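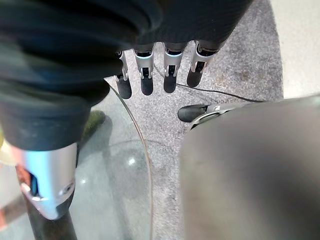
The burned layer can not belong to the first storehouse at all, someone objected before I had put down the tray, and the small nails prove it. I answered that small nails prove very little, but I promised to write the objection at the top of the page.

January 5, 2019
Finds from Karine trading post, trench 3, storehouse floor

Cleaned the iron from the burned layer. Most of it is nails, badly rusted, and one hinge that was bent when it was still hot. Brushed dry only, no water. The hinge is similar to the one from the Lynch blockhouse, but the pin is shorter. I would like to have both on the same table before I say more.

Soil from the same layer: nearly 200 g went through the fine sieve. Charcoal, fish bone, one blue glass bead broken in the middle. The bead is in bag 12.

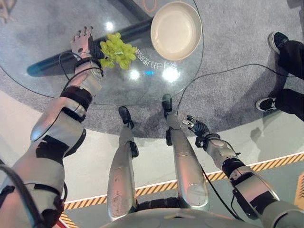
The question of the date

The inventory of the post speaks about a fire in the "old store", in February, without the year. If the old store is our building, the floor above it must be from the rebuilding. In the Drutetti report of 2000 the two floors are drawn as one – I think this is a mistake of the drawing and not of the digging, because the field notes give two different depths.
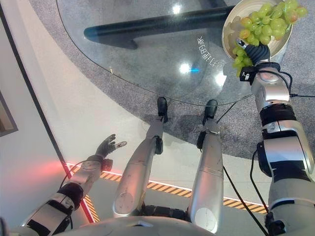
Grapes in the bowl, glass table.

To do: ask for the original section drawing from Drutetti. Charcoal to Sukham for dating, but only pieces with bark. Change the label on the hinge, it still says "lock part".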